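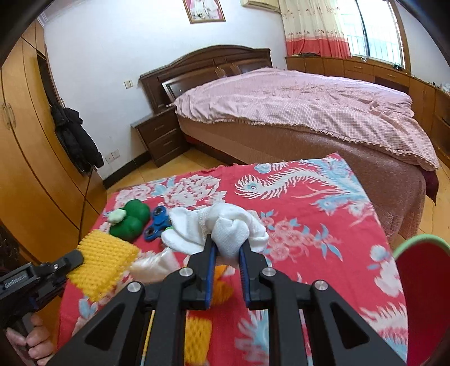
Fig. 2. White cloth, spinner, toy pepper and fruit nets on the red phoenix cover.

2. Clearing a bedroom surface

This section covers the flat surface near the bed and whatever has collected there. The Trumgate Home Guide used to open with a page on "finding your calm." That page was removed in the April 2021 revision. Several readers in Lolville had written to ask what it meant, and we could not tell them.

What remains is a procedure. It takes one pass, and it will give you a surface you can use. We make no claims about your sleep.

2.1 What you need

One bowl, any kind you already own. Fig. 2 has a red one with a green rim at the right.
One bag for trash.
A drawer with some room in it. If there is none, see 2.6 first.

You do not need a divider set. The Numach drawer inserts are mentioned in the older edition of this guide, and they are decent inserts, but we have yet to see a drawer that stayed sorted on account of them. Mortimer Haddad, who wrote the older edition, disagrees and has asked for that to be noted.

2.2 Before you start

1. Open the curtain. Daylight is better than the ceiling light for spotting small pieces on a busy pattern. A cover with big white flowers on it will hide a white cloth or a scrap of clear plastic surprisingly well.

2. Make the bed, or at least pull the duvet flat. You are going to want somewhere to lay things down, and you should not use the nightstand for this. Things put on a nightstand "for a minute" have a poor record.

3. If a fan or air conditioner is blowing across the room, turn it off until the bags and nets are dealt with.

Note: Older editions told you to clear the entire room before starting. Skip that. It moves the mess to the hallway and adds a second job.

2.3 First pass: packaging

Packaging goes first. It takes up the most space for what it is worth.

1. Pick up any foam fruit nets. These are the stretchy sleeves that come around pears, apples and mangoes, often in yellow, orange or white. Look underneath other things as well. A net flattens easily and will stay put under a cloth for weeks.

2. Decide whether you have a real use for them. The guide has received a long list of suggested uses over the years: padding for glass ornaments, sleeves for bottles, scrubbers, doll hats. Svenja Rathjen tested the scrubber idea on a roasting pan and reports that it sheds. Padding for ornaments is reasonable. Keep two or three for that if you have ornaments.

3. Put the remainder in the trash bag. Check with your local service before you put foam in with recycling. Do not go by the triangle on the box it came in.

4. Take any crumpled plastic bag and look inside before throwing it out. Feel the corners too.

Caution: Keep thin plastic bags away from babies and small children. Tie them in a knot before they go in the trash.

Note: A clean, whole bag may be saved. A bag of saved bags is a separate problem and is covered in Section 5.

2.4 Second pass: cloth

1. Untie any cloth that has been knotted or rolled. A knotted cloth should never be put away as it is, even if the knot looks deliberate. There may be something tied up in it, and if it was damp when it was tied, the middle will stay that way.

2. Shake it out over the floor, away from the bed.

3. Smell it. If you are unsure, it goes in the laundry.

4. If it is clean, fold it flat in quarters. We have seen the methods in which cloths are folded to stand up by themselves in the drawer. They do stand, until the first time somebody takes one from the middle.

5. White cotton cloths can be washed hot if the care label permits. Washing at 80 degrees Celsius is given in some European manuals; many home machines here do not state a temperature at all, so use the hottest setting the label allows and leave it at that.

Caution: Do not wash a white cloth with a red bedspread, whatever it says on the detergent. A color-catching sheet may help. Our results were mixed.

2.5 Third pass: toys and small objects

This is where most people stop, usually with a toy in one hand.

1. Put every small object into the bowl. Do not sort yet. A fidget spinner, a play-food pepper, a marble and a spare button can all share a bowl for ten minutes.

2. Check play food for loose parts. Peppers, strawberries and tomatoes often have a separate cap or stem, and a cap that has come off is easy to lose and small enough to be swallowed. If it wobbles, test it with a gentle pull.

3. Give the spinner a spin. If it grinds, there is probably lint in the bearing. Pick it out with a dry toothpick. Oil is often recommended online and we would leave it out: it gathers more lint, and it gets on the bedding.

4. Take the bowl to where the toys are kept and empty it there. Bring the bowl back empty.

5. If a toy has no such place, give it one now. "Near the bed" does not count.

Caution: Button batteries sometimes turn up among small toys. Remove them to a closed container out of reach at once, before you go on with any other step. If you think a child has swallowed one, get emergency help immediately.

Note on labels: The previous edition included a sheet of 400 printed labels. We have dropped it. Households that returned our card had used very few, mostly on spice jars.

2.6 Making room in a drawer

Do this only if you have nowhere to put the folded cloths.

1. Choose one drawer. A nightstand with two drawers is plenty to begin on, and a long cabinet should be left for another day. Long cabinets have ended more tidying sessions than any other piece of furniture we hear about.

2. Pull the drawer all the way out if the runners allow it, and set it on the floor. With older wooden drawers, support the front with your free hand.

3. Take out whatever is plainly dead: dry pens, chargers for phones you no longer own, instruction leaflets in languages not read in your home.

4. Wipe the inside with a barely damp cloth and let it dry with the drawer open.

5. Put back what you use. Cloths go at the front.

Caution: Do not leave upper drawers open while loading a tall or narrow piece. It can tip. Fix it to the wall if children use the room.

2.7 Finishing the surface

1. Smooth the cover by hand from the middle outward. If it is a fabric with a large printed motif, turn it so that the motif faces the way you want before you tuck anything in. Twisting it around later just pulls up the corners.

2. Look along the surface from low down, at the level of the cover. You will find one more thing.

3. Put back what belongs there, up to your own limit. Some guides say one object, and some say a candle and a book. We have found no basis for either.

4. Return the bowl to the kitchen. A bowl left by the bed fills up.

2.8 If it comes back

It will, to some degree. Our own reader survey, run from the Park Street office in May, had 59 replies on this section. Most of them said the surface was covered again within the week, and a good share of those blamed the guide. A few sent suggestions, and two are worth passing on:

- Take foam nets off fruit in the kitchen, so that they never reach the bedroom.
- Empty pockets over the bowl and nowhere else.

A third reader advised getting rid of the surface. We tried this at the office with a side table. The pile moved to a chair.

For stains on printed covers, see Section 3. For curtains with a sewn-on band in a second color, see 3.4, and read the note on shrinkage before you wash anything.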